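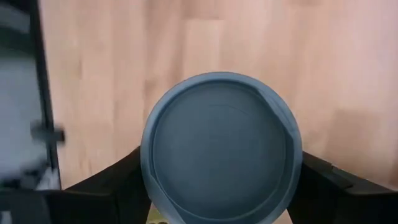
A round blue-grey part between the gripper's fingers at Hindoseo.

Dorin Văduva has spent most of the summer moving small round things about a table by remote control, and he is tired of being asked whether it is fun. "It is data entry," he says. "With elbows."

His employer, Hindoseo, sells the idea that a robot need never be programmed again. You show it the job. A person steers the arms through a task, the cameras and joints are logged, and a piece of software called Plander works out the rest. The brochure I was given in May said 11 demonstrations would do for a simple job. By the time I visited, on Wed 6 August, the target for jars had become 3000. Văduva had got to 1361.

I asked what had happened to the 11. A product manager told me the brochure described "a different regime". Văduva laughed and went back to his chair.

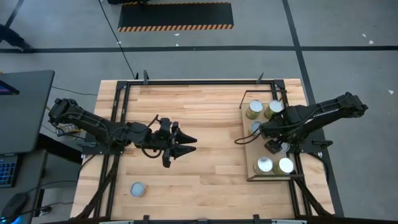
Two arms, a tray of jars and a butcher-block table.

To be fair to the thing, there is skill here, and a surprising amount of it is his. I had a go. Steering a pair of fingers on to a lid without nudging its neighbour took me seven tries, and I was sweating by the third. All of those went into the bin. What the software learns from is Văduva on a good morning – his pauses, his angles, his habit of coming in a little high.

Which raises the question the sales people at Drirby, the packing firm paying for the trial, seem less keen to discuss. If every new jar needs a man in a chair for weeks, what has been saved? A competent technician could write out the moves for one fixed tray in far less time. The answer is always that the next task will come quicker. Perhaps it will. I asked to see the figures for a second task and was told there wasn't one yet – Hunt, the follow-up project, starts once the jars are done.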